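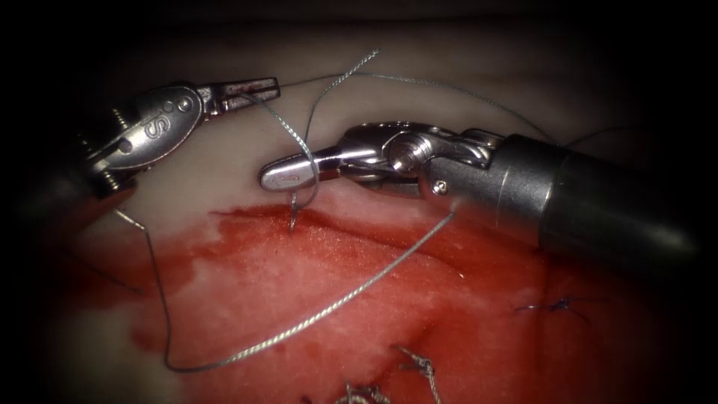

Rhona Nisbet has been teaching people to stitch for long enough that she no longer looks at their faces. "I look at the thread," she says. "Faces lie. Everyone looks calm for the first two minutes."

She means the loop, the slack bit between one hand's work and the other's. Beginners hate it. They pull it tight too early, or forget it is there until it has wandered over everything they own. Braided thread she describes as "obliging, up to a point," and then declines to say where the point is. Her trainees find it by themselves, usually before lunch.

The needle gets more respect. "It's curved, so go in on a curve," she says. "I have said that 185 times this year and I expect to say it again this afternoon." Shoaib Lodhi, who started with her in December, confirms the figure. He has been keeping a tally.

Lodhi's own account of his first weeks is modest. He practiced one stitch, took it out and practiced it again. "By number 91 I thought I was getting good," he says. "Rhona asked if I'd like to start over." Did he? "It wasn't that kind of question."

We talk in the room with the tall windows and the long curtains, which Nisbet likes for the daylight and dislikes for nearly everything else. It feels, she says, like a place where somebody is about to serve sherry.

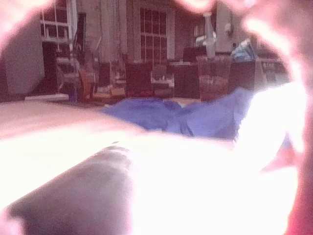
The blue cloth on the table, with the windows and curtains beyond.

She has views on cloths, too. Folding them is a fine habit – Lodhi folds his in thirds – but she won't mark anyone down for a crumple. "I've met very tidy people who couldn't place a stitch," she says.

I ask what she sews at home. A pause. "Buttons," she says. "Badly. My husband does the hems."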